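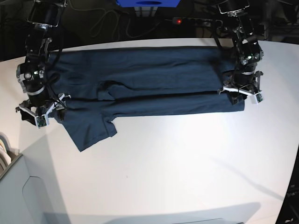 Rudivent Heavy Tee, navy, three months in

I bought three of these in July to replace a stack of older shirts from Cardoso that had gone thin at the shoulders. I wear a T-shirt to work almost every day, so they have had plenty of use. All three are the same color and size.

The fabric is thicker than what I was used to. It took four or five washes to soften up, and until then the collar rubbed the back of my neck a little. After that it was fine. The collar has stayed flat on two of the shirts. On the third it has started to ripple on one side, and ironing only helps until the next wash.

Sizing runs long. I am a medium in most brands and the medium fits well across the chest, but the body comes down lower than I would like. If you wear your shirts untucked, look at the length on the size chart before you order.

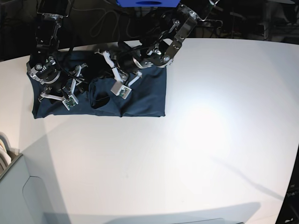

Shrinkage was small. I wash cold and hang dry most of the time, but one shirt went through a hot dryer by mistake and came out a bit shorter — which I didn't mind, given the above. The navy has faded slightly at the seams. It bled in the first wash, so keep it away from anything light.

They do wrinkle. If you leave them in the basket overnight they come out looking slept in, and the heavy cloth holds a crease longer than a thin shirt does. They also take up more room in a drawer. I used to fit a week's worth in one row and now I can't.

I also tried one Brokden shirt over the same stretch. It is softer out of the bag and the length is better, but it pilled under the arms by the second month. The Rudivent shirts have no pilling at all.

I ordered through Ondard and the package came on a Friday, a day later than promised. No other trouble with the order.

I would buy them again in a darker color, probably black, and I would skip them for hot weather.
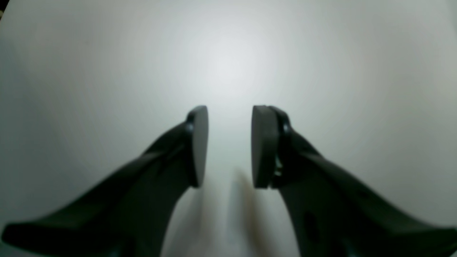
Pale, nearly white surface, close up.

Fit: long in the body
Fabric: heavy, stiff at first
Would buy again: yes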